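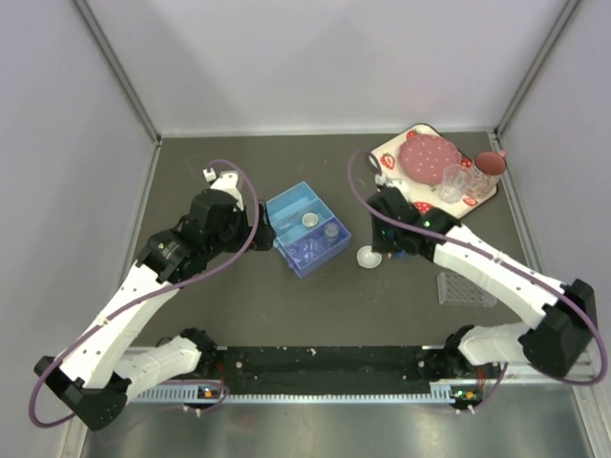
Tableware and Small Storage: Progress Report

Prepared by Mahlet Gebreyes for Vidar Amundsen, Grunent
9/30/21

Work completed

The sorting and table-setting work is on schedule. Since the last report we have finished the storage half of the item list and started on the tableware half. The full list now stands at 881 entries, each with a name, a material where we know it, and a place where it belongs when the table is cleared.

The light blue box with compartments is now the standard container for small pieces. Lids and small jars go in it, one to a compartment where they fit. We tried a deeper bin in August and dropped it -- short jars were hard to reach and lids ended up underneath them. The blue box is open enough to avoid that, and its sides are see-through, so a quick look is enough to check it.

Tableware is kept on the white tray with the strawberry print. The current setting uses the round pink plate with white dots, a clear drinking glass and the pink cup. The small white bowl is handled separately and starts on the bare table between the box and the tray. Kiros Yilma has written out the layout for this setting and two others.

Problems

The dark gray surface is good for white and pink pieces. Clear glass is harder to pick out against it, and both the drinking glass and the small jar are affected. Nermina Kneževič is comparing three replacement jars from Distex with tinted glass. We would like to keep at least one clear piece on the list whatever she finds.

Some of the older stock, bought in 2013, has chips along the rims. We have taken those pieces out of use and will not replace them all. The written inventory still shows them under their old numbers, and Erasto Rotich is correcting it.

Spending

We have spent 100 dollars from the small-items line, all of it on cups and divided boxes. Nothing has been charged to the furniture line. The Lemma shelving order is still open and the supplier has not given a delivery date.

Next period

Finish the tableware half of the list.
Write layouts for settings with two plates on one tray.
Decide on the tinted jars.
Move the spare trays out of the hallway and onto the new shelves, if they have arrived.

We need a decision from Grunent on whether cutlery is to be included. It was in the first plan but not in the revised one, and the tray has limited room for it.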